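Re: [grisside-singles] Tritell fees and the October mixer

On Monday the list moderator wrote:
> Tritell wants $195 for the year now, and their
> listings still show people who left ages ago.
> Is anyone still getting dates out of it? And are
> we doing speed dating at the Weltby again?

Hi all,

I let my Tritell membership lapse in the spring and haven't missed it much. I had a nice coffee with one fellow and then a long run of "hey" messages at midnight (why is it always midnight?). My sister pays $145 for Heiskanen and likes it better, mostly because they check the profile photos before anything goes up. She's met two people she'd happily see again, which is two more than I managed!

As for the Weltby, yes please. Last time cost us almost $300 with the snacks, so $5 more at the door would cover it. I'd also make each chat a bit longer. I'd only just got to favourite movies when the bell rang.
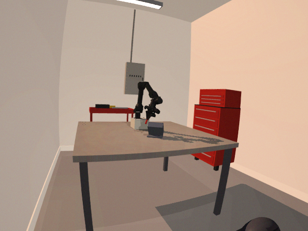

Seating was my one gripe last time, with those wobbly little café rounds and everybody's elbows in the dip. I'd sooner have a few proper big tables. A broad brown top with a thick grey edge and dark metal legs like that would suit me fine, and you could fit the name tags and the drinks on it too.

I can bring a bell and my good tablecloths. Who's doing the sign-up sheet?

Cheers from Grisside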